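April, evening, 7.40 pm

Third day with the Utow pair on trial. Writing this up tonight while the numbers are still in my head, as Moushumi Saha wants a recommendation before the quote lapses and I would like to have my reasons written down somewhere other than a mail thread.

What we have on loan: two hand-held grippers, left and right, each with its own lens looking down past the jaws, plus cables, a spare set of finger tips and a licence for the Jekby software, which takes the recordings and turns them into trimmed episodes. The quote is 1,387 for the pair, software licence for one seat included, calibration not included. Calibration is a separate line and I have asked Drulovel twice what it covers. They are the reseller and answer quickly on everything except this.

Set up at the big white table again. Started at nine, first usable recording at 9.35. Most of the gap was pairing. The left unit paired at once. The right unit paired, dropped, paired again and then reported the left unit's serial. Restarting Jekby cleared it. Same fault on day one, not seen on day two, so I can't call it fixed and I can't reproduce it on demand. Logged.

Objects for today were whatever I could collect that differs in stiffness: soft packets, a paper cup, a water bottle, a sponge, a bag, a coiled cable. Mārtiņš Eglītis took one gripper and I took the other, for the two-person tasks. The manual says one operator holds both, and for the afternoon I did it that way.

Results by object, from memory and the sheet:

Packets. Fine. The fingers close in parallel and the tips have enough give to get under a crinkled edge without pushing the thing across the table. I had expected to chase them more than I did.

Paper cup. Needs a light trigger. There is no force limit in hardware, so the operator is the force limit. Crushed one on the first go. After that I learned to stop early. The opening width is recorded with each sample, so a crushed cup at least shows up clearly in the trace.

Bottle, on its side. Grip across the body works when it is near empty. Full, it turns in the jaws as soon as it leaves the table. Gripping by the cap end is better but then the wrist angle is awkward and my elbow goes into whoever is next to me.

Sponge. No trouble. Nothing to say about it.

Cable. The worst of the lot and the one we care about most, as half of the Amarasinghe job is cables. Picking up the whole coil is easy. Picking up one end and leaving the coil where it is takes patience. The tips are wide for it, and a loop comes along with the plug more often than I would like. Narrow tips exist but are not in the loan kit. Asked for a price.

Total recorded over the three days: 341 episodes. Jekby rejected 14 of them. I went through the rejects before lunch. Most were lost tracking, where the lens had come so close to the tabletop that there was nothing in view except plain white surface. That is a fair reason to reject. One or two looked perfectly good to me and the software gives no reason code beyond 'quality', which is not good enough if we are paying for a seat. Pranab Chowdhury thinks there is a verbose log that can be switched on. He is going to look.

Tracking in general was better than I feared. The lens is very wide, so even with the gripper low there is usually a good slice of the room in view, ceiling lights included, and that seems to be enough for it. The overhead strips reflect in the tabletop and I wondered if that would confuse matters. I compared the morning runs with the blinds up against the afternoon runs with them half down and saw no difference worth reporting. A mat on the table might still help with the close work. Will try a patterned one tomorrow.

Weight. The housing sits well forward of the hand. For the first half hour you don't notice. By the second session my forearm did, and Mārtiņš, who is a good deal stronger than I am, swapped hands without mentioning it. For long collection days I would plan breaks into the rota from the start and not leave it to people to ask. Battery gave 13 episodes from the low warning to shutdown on the right unit. I didn't run the left one flat.

Two-person work: possible, but we get in each other's way. With the units facing across the table the time stamps line up well, and I could find no drift by eye when playing both sides together. Handing an object from one gripper to the other took several tries before it looked natural. We both kept waiting for the other to let go.

Manolis Deligiannis rang at three on behalf of the client to ask if we could promise a start next month. Told him it depends on the tips. He asked which tips. I sent him two views from the session so that he could see what sort of clutter we work in, and the cable as it lay.
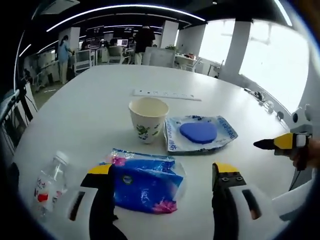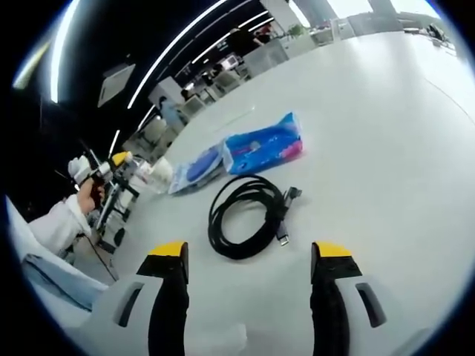 Utow trial, day three, white table. First view: soft packet between the jaws, cup behind. Second view: coiled cable, fingers open.

Where I stand tonight: buy the pair, on condition that the narrow tips come in under the same order and that Drulovel put in writing what calibration means and how often it is due. One seat of Jekby is enough for now if Pranab does the trimming. If Dexter Dumlao's lot upstairs want to share the kit we would need a second seat, and that changes the sum.

For tomorrow: patterned mat, left battery run to shutdown, right unit pairing from cold with a stopwatch. Repeat the cable task with one operator. Reply to Manolis before ten.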